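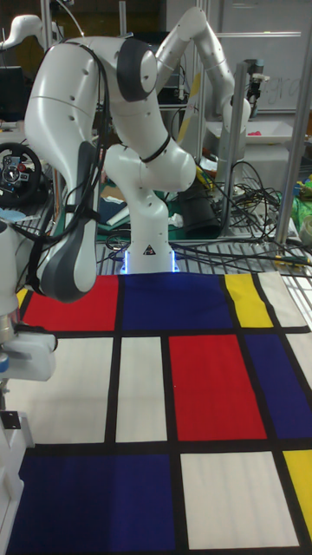
本单位多机械臂工作台近期反复出现同一类异常，现将情况说明如下，请有经验的同行协助判断。主臂执行下降动作时，控制器会在夹爪到达目标高度之前触发保护性停止；人工复位并解除制动后，末端先向下沉一小段，再恢复保持。该臂以白色底座固定在台面上，前方铺设印有红、蓝、黄、白色块的布垫，布垫本身略有褶皱，左下方大块蓝色区域可以看到浅折痕。走线沿上臂和前臂外侧布置，黑色线缆贴着外壳形成较松的弧段。我们最初怀疑是布垫不平使夹爪提前触碰，但将目标高度整体抬高后，故障仍会出现，因此不能确定原因。

发布方：Flernance联合实验室设备组
发布日期：5/17/26
所属板块：Lutmont技术互助站 / 机械臂与末端执行器 / 故障与安全

补充运行情况。该程序名为Roman，内容为在布垫不同色块上方循环下探、闭合、抬起，不搬运重物。异常出现前，程序已累计运行近800次循环，没有同类记录。此后在一个工作日内发生3次保护性停止，报警文字均为“外力超出预期”，控制器未给出具体关节。日志第2,532行记录了其中一次的位置数据，当时末端仍高于设定的下探终点。

已经做过的处理包括：重新启动控制器；检查底座固定螺栓；将下探速度降到200毫米每秒。降速后报警间隔变长，但没有消失。夹爪在异常出现前不久更换过，更换后重新标定了工具中心点，负载参数是否同步修改，值班记录中没有写明。

希望得到答复的事项：一、解除制动后末端下沉，是否说明制动器已有损伤；二、在查明原因之前，设备能否以低速继续运行；三、布垫是否需要更换为硬质板。

回复方：Skulura集成服务部

您好。根据所述现象，建议首先核对负载参数，暂不必拆检制动器。

许多机械臂的外力判断并不依靠末端的独立力传感器，控制器先按模型计算各关节应有的力矩，再与实际值比较，差值超过阈值即停机。更换夹爪以后，如果质量和质心仍沿用旧值，模型与实际之间会长期存在偏差。这个偏差在某些姿态下较小，在前臂伸出并向下弯折时可能变大，再叠加下降段的加减速，就会在没有碰到任何物体时报警。贵方降速后报警减少，与此相符。

解除制动后的下沉也可以用同一原因解释。制动打开的瞬间，控制器按参数给出重力补偿力矩；若参数填写偏轻，补偿不足，末端就会先落下一小段，待位置环介入后才停住。若参数填写偏重，则末端会略微上抬。因此下沉的方向本身就是有用的信息，请在记录中写清楚。

核对步骤建议如下，供参考：

1. 将机械臂移至远离布垫和相邻机械臂的位置，按急停，并按贵单位规程上锁挂牌。
2. 拆下夹爪称重，称重时应包含法兰转接件、夹爪手指以及随末端一同运动的线缆。
3. 在控制器中填写新的质量和质心，确认当前程序调用的正是这组参数。不少程序在开头另有一行负载设定，会覆盖界面中的数值。
4. 在手动低速模式下，于高处完成制动与解除制动，观察末端位移。
5. 位移消失或明显减小后，再执行空程下探。

如果第4步中位移没有变化，请停止使用并联系设备供应方检查制动器，不要自行打开关节。

关于能否低速继续运行，我部意见是不能。“外力超出预期”属于安全功能的输出，原因未明时以降速或者调高阈值的方式回避报警，等于降低了防护水平。相邻机械臂的活动范围若与主臂有交叠，风险还会增加。

回复方：Lutmont站内用户（设备维护类）

同意先查负载。另外建议直接把布垫换掉，软质材料上做下探容易出问题，我处使用硬质板以后没有再报过警。如急需恢复生产，可将碰撞灵敏度调低一级，观察一天再定。

站务说明：上一条回复中关于调低碰撞灵敏度的内容与本板块安全须知不一致。在故障原因确认之前，请勿照此操作。原文予以保留，便于后续讨论。

提问方补充：Flernance联合实验室设备组

感谢各位答复。已按Skulura集成服务部所列步骤完成称重，参数确实沿用了旧夹爪的数值，且Roman程序开头有一行负载设定，也是旧值。两处修改后，高处解除制动时已观察不到下沉。空程下探又报警一次，位置与此前不同，出现在腕部旋转接近终点时。
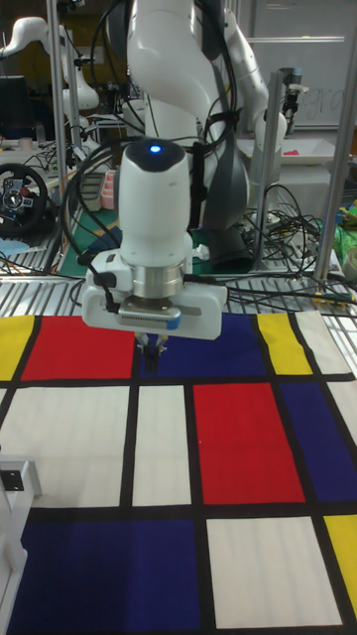
剩余的这次报警，我们目前怀疑与腕部线缆有关，请继续协助判断。报警时负载参数已经正确，下降段本身也能平稳完成，只有腕部转动到较大角度后数值才上升。粗黑线缆从腕部左侧绕出，向下弯至夹爪壳体左边，由一只黑色小线夹固定，弯段能够活动的余量主要取决于线夹的位置。夹爪向下时，两根黑色手指的尖端刚好伸入上排蓝色色块的范围，布垫右侧白色色块处的布面则稍有翘起，我们会一并压平，但报警姿态下夹爪并不在这一侧。

回复方：Skulura集成服务部

补充意见如下。腕部线缆在转动末段被拉紧，会在末端关节上形成附加力矩，确实可能触发同一条报警，但仅凭外观不能认定。请在断电上锁的状态下先检查线缆外皮有无压痕和磨损，再将线夹暂时松开，使线缆留出足够余量，并确保不会进入手指的开合区域。随后由一人持使能装置，以手动低速将腕部转至报警角度，同时查看各关节力矩曲线。若曲线在末段不再抬升，即可确定为线缆牵拉，重新选定线夹位置并在程序中限制腕部转角；若仍抬升，则应检查末端关节本身。

线夹调整后，运动部分的质心可能有轻微变化，请再核对一次。布垫不必更换为硬质板，四边压紧、消除翘起即可；更换为硬质板后，手指一旦触底，冲击反而更大，下探终点需要重新设定。

提问方补充：Flernance联合实验室设备组

线夹试验需要等待备用线缆到货，预计7月进行，在此之前该臂保持断电上锁，相邻机械臂的工作区也已按停用状态重新划定。已将负载核对写入本组更换夹爪的作业单，称重结果与程序中的负载设定须由同一份记录签认。试验完成后，力矩曲线将在本页更新。

页面状态：处理中，可继续回复。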